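Gowda Street Community Kitchen
Progress report to the Prelska Fund, second period (through March)

Prepared by the project coordinator

This report covers the second half of the first grant year. The grant pays for the shared kitchen lease, a part-time coordinator, and the weekly supper program at the Gowda Street hall. The first report dealt mostly with the lease and the permits. Most of what follows is about the suppers, food costs and the drain repair.

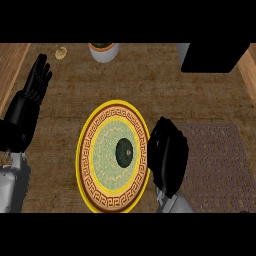
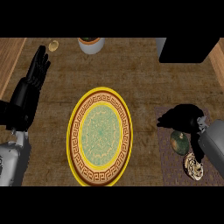
Large serving plate with the Greek key border, on a wooden table.

Prelska's reader asked, after the first report, whether family-style serving was worth the extra dishwashing, and whether a tray line would get people fed faster. A tray line would be faster. We timed both during the fall and the tray line cleared the hall sooner every time. We have stayed with shared platters because people sit longer and because less food comes back to the kitchen when guests take their own portions. The dishwashing cost is real and shows up under labor below.

Suppers served

We served 1,129 suppers in the period. The plan called for 2,000 across the full grant year, and with the first period added in we expect to pass that before the year closes. Attendance was weakest in the two weeks after the new year, when the bus route past the hall was on its winter schedule and the last trip left before we finished serving. We moved the start of supper from 6:30 to 5:45 and numbers came back. We plan to keep the earlier time through the summer.

We lost 2 suppers to closures. One was for snow. The other was for the drain, described further down.

Families with school-age children are now the largest group at the tables. The original proposal expected mostly older adults living alone, and we set up the room for them, with small tables and a quiet corner. We have since pushed the small tables together on one side and left the other side as it was. The older guests who come regularly have kept coming, though a few told us the room is louder than they like. We are looking at acoustic panels for the back wall and have asked the hall's owner if we can drill into it. No answer yet.

Menu and food costs

The menu runs on a five-week cycle. Soup and bread are on every week. The main dish changes, and we keep one meatless choice at each supper. Bean stew and baked pasta are the cheapest mains and also the ones that run out first. The fish supper was dropped from the cycle after the second try. The fish itself was fine, but holding it warm for an hour in our cabinet dried it out and a lot was thrown away.

Food cost per supper was over budget for the first part of the period and under it for the last part. Eggs and cooking oil were the main reason for the overrun. Changing the dry goods order from every week to every second week brought the cost down, as the supplier charges a flat delivery fee. It also means we need more shelf space, and the storeroom is tight on delivery days. Potatoes and onions now go in bins under the prep counter.

Donated produce came in steadily through the fall and nearly stopped over the winter. We should have planned for this and did not. For next winter we would like to set aside part of the fall savings to buy root vegetables in bulk, and we ask Prelska to confirm that money can be carried between quarters in this way. The grant letter can be read either way.

Shared kitchen rentals

When suppers are not running, the kitchen is rented by the hour to small food businesses. We had 17 bookings in the period. Tondach, which makes flatbreads and savory pies, is the most regular renter and has asked for a standing early morning slot starting at 5:00. We have agreed to this on a trial basis. The other bookings were mostly one-time uses, such as jam making and catering for private events.

Rental income was below plan. The main reason is that the kitchen has one oven large enough for commercial work, and two renters can't both use it. Several people who asked about renting did not book after they learned this. A second oven was in our original budget and was cut. We are not asking for it again in this report, but it will be in the renewal request, with quotes attached.

We also had trouble with cleaning between renters. The rule was that each renter leaves the kitchen as they found it. In practice this led to arguments over who left what. We now charge a small fixed cleaning fee and do the final clean ourselves. Complaints have stopped. The fee covers the hours but not the supplies.

Drain and equipment

The floor drain by the dish sink backed up twice. The first time we had it snaked and it held for three weeks. The second time the plumber from Grirner ran a camera through it and found a sag in the pipe under the back hallway. The section was dug out and replaced. The hall's owner paid for the pipe work under the lease. We paid for the emergency call and for the new floor tile around the drain, out of the repair line, which is now close to empty.

The walk-in cooler needed a new door gasket. The dishwasher has worked without a service call. One of the stock pots is warped and rocks on the burner, and it will be replaced out of the small equipment line.

Staffing and labor

Labor was over budget. Dishwashing for the shared platters takes longer than we planned, mainly because the larger pieces don't fit the racks and are washed by hand. We added a paid hour at the end of each supper to cover it. The earlier supper start has made it harder to get help for setup, as many of our helpers come straight from work. Setup is now done partly in the morning, with tables out and linens folded before noon.

Everyone who handles food has a current food safety card. Two cards were renewed in the period. We changed the allergy sheet at the serving counter so that it lists ingredients for each dish instead of only the common allergens. This was a guest's suggestion and it takes ten extra minutes to prepare.

Plans for the next period

Suppers will continue at 5:45. We will add cold dishes to the cycle once the weather is warm, as the hall has no air conditioning and the kitchen gets very hot by late afternoon. We will review the Tondach trial slot and decide whether to offer early mornings to other renters. We will also ask guests to fill out a short survey on the food, the hours and the room. The last survey was too long and few people finished it, so this one will fit on one side of a sheet.

Items where we need an answer from Prelska

Whether fall savings can be carried into winter for bulk produce.

Whether the repair line can be topped up from the unspent printing line. We have used very little of the printing money, as most guests hear about the suppers from neighbors or from the sign outside.

Whether the renewal request should follow the same form as last year or the shorter one mentioned at the spring call.

The expense ledger and the receipts for the drain work are being sent separately.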